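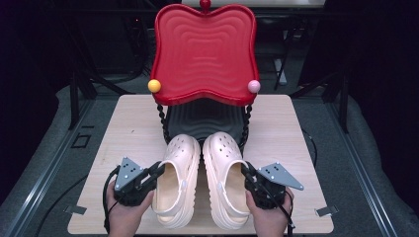
Wanted: patient people with two working hands, Vestgate shared workshop

We are building a home robot on a workshop budget and need people to tidy things for it. The project is called Tannous. Its long-term ambition is to deal with the stuff that collects by the front door. Its short-term ambition is to put a pair of shoes somewhere other than where it found them, facing the same way, without knocking over the furniture. We have been at this since March and the furniture is ahead on points.

What we need now is demonstrations. You hold a gripper in each hand, do a small household job with them, put everything back, and do it again. The arms learn from what you did. Later they do something that resembles it, and we all stand there with our coffee and discuss whether it counts.

The work

Most sessions are footwear and small furniture. Clogs are the current favorite, as they stand up by themselves and can take a squeeze. Slippers are next. Lace-ups are on the list in the way that learning Portuguese is on the list.

A typical run goes like this: shoes on the board, grippers at the heels, pick up, move, set down, let go. Letting go is harder than it sounds. New people tend to open one hand early and fling a shoe, and we would like you to get that out of your system in the first ten minutes.

We are after 4,000 usable runs before we change the task. We have 323. The word usable is doing a lot in that sentence. A run is no good if a cable snags, if the marker plates on top of the grippers get covered by your sleeve, or if you give up halfway and use your fingers. Using your fingers is the most common one. Everybody does it, including the people who wrote the rule.

Who we want

No robotics background needed. We have had good runs from a retired upholsterer and terrible ones from a man with two engineering degrees who kept trying to improve the shoe.

You should be 18 or over, able to stand or perch on a stool for 49 minutes at a stretch (that is how long one recording block lasts, for reasons to do with an old disk and a stubborn script), and comfortable working at table height with both hands. Left-handers are very welcome. At the moment the robot is picking up a strong right-handed accent.

It helps if you can do the same thing many times without getting creative. It also helps if you can do it slightly differently each time when asked, which I realize is the opposite. If you have worked in a shoe store, iced cakes for money or raised small children, you will be fine.

Please wear short sleeves or sleeves you can roll up. No dangling bracelets. The grippers are wired and the cables will find anything loose on you.

What you get

A session is 2 recording blocks with a break in between. We pay for the whole session even if our equipment quits on us, and there is a decent chance it will. Rates are posted on the board by the Vestgate sign-in desk, and payment goes out at the end of the month. You also get tea, coffee and the run of the cookie tin, which is honestly stocked but not guarded.

If you are building something of your own, ask about bench time. Anyone who completes three sessions can use the workshop on open evenings, including the drill press, the good vise and the bad vise.

We record what the cameras on the rig see, meaning mostly hands, grippers and whatever is on the board. We do not need your face and would prefer you kept it above the lens. You can ask us to drop your runs up until the point they go into training. After that they are soup.

Also wanted: one person who likes cables

Separate from the demonstrations, we have a part-time spot for somebody to look after the rig itself. Two or three evenings a week. You would be checking clips and rails before each session, routing cables so they stop curling into the work area, printing new jaw fingers when the old ones wear smooth, and keeping a log that a stranger could read. The current log is a stack of envelopes.

You should be able to solder, crimp and say "I don't know yet" out loud. Some Python is useful. Experience with small motors is useful too - the arms are Vistard kits, secondhand, and they have opinions. We will teach you the rest, or at least show you where we got stuck.

Where and when

Vestgate is on the second floor of the old Hostberg building, above the tile place. The elevator works. Sessions run from 6:30 p.m., with a few morning slots for anyone who is cheerful at 9 a.m. and can be so quietly.

To apply, drop a note in the Tannous box at the sign-in desk or send one through the contact form on the Vestgate page. Tell us which evenings you can do, which hand you write with, and whether you are here for the shoes or the cables. No resume needed for the shoes. For the cables, send a photo of something you wired, ideally with the lid off.

Bring spare footwear if you have any you no longer love. Clean, please. We work very close to it.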